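3.2 Organização dos talheres sobre a superfície de trabalho

O estudo parte de uma tarefa doméstica pouco documentada na literatura sobre arrumação: a separação de talheres em recipientes pequenos, feita sobre uma mesa, antes de serem levados à gaveta. Na maior parte dos lares do levantamento Uibo, esse passo intermediário existe mesmo quando a gaveta já tem divisórias. Os talheres são reunidos primeiro em um ponto próximo ao escorredor e só depois distribuídos. O tempo gasto nessa etapa costuma ser atribuído à lavagem ou à guarda, o que dificulta a comparação entre trabalhos anteriores.

Foram analisados 131 registros de arrumação, que somam 1.118 colocações individuais de garfos, facas e colheres. Cada colocação foi classificada segundo a orientação final da peça em relação ao lado maior do recipiente: paralela, diagonal ou transversal. Peças apoiadas sobre outras receberam um código à parte - a sobreposição altera o espaço disponível e, em recipientes rasos, a facilidade de retirada. A classificação foi feita por dois avaliadores, de forma independente, e os casos de desacordo foram revistos em conjunto.

A disposição da mesa segue o protocolo Lorus, com uma alteração. No protocolo original, o recipiente dos talheres fica no centro. Na versão adotada, ele ocupa um canto da superfície e os demais recipientes ficam junto à borda oposta, de modo que a região central permaneça disponível para a manipulação das peças. A superfície branca foi mantida em todas as sessões para facilitar a leitura do contorno dos talheres escuros, embora produza reflexos em certas posições da luz. A Figura 2 apresenta o recipiente de canto com dois garfos e uma faca. 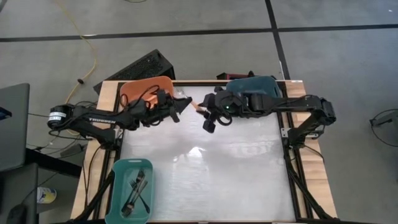

Figura 2. Superfície de trabalho com os talheres no recipiente verde-azulado claro, no canto inferior esquerdo, e os recipientes laranja e verde-azulado escuro junto à borda oposta.

Por que a orientação dos talheres foi registrada, se todos acabam no mesmo recipiente?

A orientação determina quantas peças cabem sem sobreposição e indica se será preciso realinhar o conjunto antes de guardá-lo na gaveta.

Nos registros analisados, a orientação paralela predominou nas primeiras colocações e perdeu espaço à medida que o recipiente enchia. As facas foram as peças que mais vezes terminaram na diagonal. Uma explicação possível está na ordem de colocação: quando os garfos entram primeiro, os dentes ocupam a largura de uma das extremidades e a faca passa a apoiar-se sobre os cabos. Nas sessões em que as facas entraram primeiro, a posição final foi mais regular, mas o número dessas sessões é pequeno e não permite uma conclusão firme.

Comparamos também dois formatos de recipiente, identificados pelos nomes dos conjuntos de que fazem parte. O formato Zosura tem base retangular e paredes baixas; o formato Clalwood, também retangular, é mais estreito e mais fundo. O segundo favoreceu o alinhamento paralelo, porém exigiu mais tentativas para a retirada da última peça. No primeiro, a retirada foi mais simples, com maior frequência de peças em diagonal. A diferença foi menor quando o recipiente continha até 5 talheres, quantidade em que ainda restava espaço livre na base.

A cor dos recipientes não foi tratada como variável. Serviu apenas para distinguir as posições nas anotações dos avaliadores, e cada cor manteve a mesma posição dentro de uma sessão. Não foram incluídos talheres de servir nem peças com cabo de madeira - suas dimensões variam demais entre conjuntos e pediriam uma classificação própria. A seção seguinte trata da passagem dos talheres para a gaveta e do efeito das divisórias sobre a ordem em que são guardados.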